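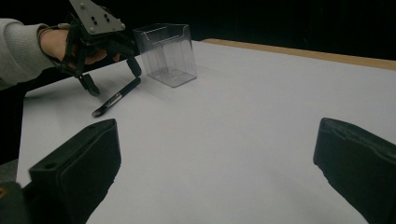

Washing brushes in hard water – what are you all doing?

carolinewere
27 Sep 2021
Hello everyone! We moved out to Winville over the summer and I love it here (the porch, the quiet, the peaches), but the water is so hard it leaves a crust on the kettle. My makeup brushes have gone stiff and scratchy, even the good powder one my sister gave me. I use baby shampoo, same as always, and rinse until I'm bored. Is it the water or is it me?

peachpit208
It's the water, hon. I fought with it for 2 years. What finally helped me was doing the last rinse in a bowl of distilled water from the grocery store. One jug lasts me ages, and the bristles come out so much softer. Don't soak them, just swish.
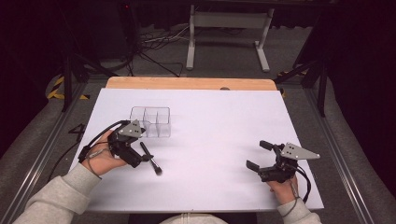 Dark bristles, slim black handle.

Daichi Matsuda
I'll gently disagree with peachpit. I'm on a well too, and I think most stiff brushes are full of leftover soap. Baby shampoo doesn't rinse well in hard water, so people add more, and then there's even more to rinse out. I switched to a plain bar soap from Braten and use a tiny bit, less than you'd believe, and I haven't bought a jug of anything.

peachpit208
I tried the bar, Daichi! It left a white film on mine. Maybe your well is kinder than mine.

Daichi Matsuda
Could be. My neighbor's test came back at 200 and mine was lower, and we share a fence.

carolinewere
Thank you both, this is so kind. I'll try the bowl first because I already have a jug for the iron. Second question while I've got you – how do you store them once they're dry? Mine live in a mug by the sink and I suspect that isn't helping. I was looking at those clear boxes with compartments.

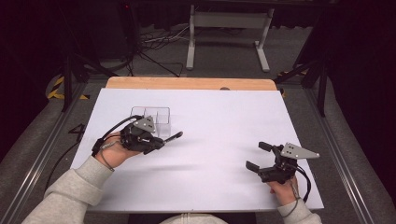
Marquez_mom says she would keep the brushes out of any closed box until the next day at least, as hers went musty in December when she packed them for a trip too early. Lay them flat on a towel with the heads hanging over the counter, she adds, and never stand them up wet, or the water runs down into the glue.

peachpit208
Agree on the towel. Disagree on the box, mine have been fine in one for years, lid off.

carolinewere
Lid off it is, then. I did the powder brush last night with the distilled rinse and it's already softer, though the little eyeliner one is still a broom. I may try Daichi's soap on that.

Daichi Matsuda
Tiny bit! Wet the brush first.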